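## Glass handling paused at the Basley room after left-hand fault

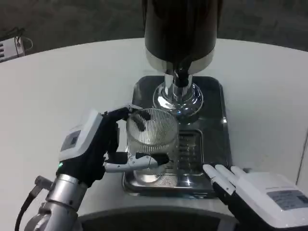 *The left hand holding a ribbed tumbler under the dispenser.*

The drink-serving work at Basley has been on hold since Mon 25 February, when the left hand failed to let go of a glass at the end of a pour. The release command was sent and logged, and the fingers stayed closed. The arm then started its return move with the tumbler still in the grip. The glass struck the lip of the drip tray and broke.

No one was hurt. The operator was outside the marked line and pressed the stop as soon as the arm began to move. The table and the carpet were cleared before anyone went near the robot again, and the glove on the left hand was thrown out in case there were splinters in it.

Mojtaba Mazandarani went through the logs the next morning. The run was number 259 on the current gloves. He found that the thumb motor had drawn high current for seven seconds before the release command and had gone into its heat protection mode. In that mode the hand ignores new position targets, but the arm controller does not get told. As far as the arm knew, the glass was already down.

There were two earlier cases in the logs, both with plastic cups, where the hand opened late and the cup tipped over. They were written up as bad placement and closed. Those reports have been reopened under this fault.

Changes so far:

- The arm will not start its return move until the hand reports that it is open. Shirazi wrote the check and it is being tested on the bench now.
- Thumb force for ribbed glasses has been cut. The old setting was carried over from the smooth ones and was higher than it needed to be.
- Plastic cups only until the check is signed off.
- Safety glasses for everyone in the room during runs, including visitors.

Jeretti has asked the hand supplier whether the heat warning can be passed to the arm directly. We have no answer yet. The Trundbridge site uses the same hands with the older software - if you work there, please stop glass runs as well and send your logs to Mojtaba.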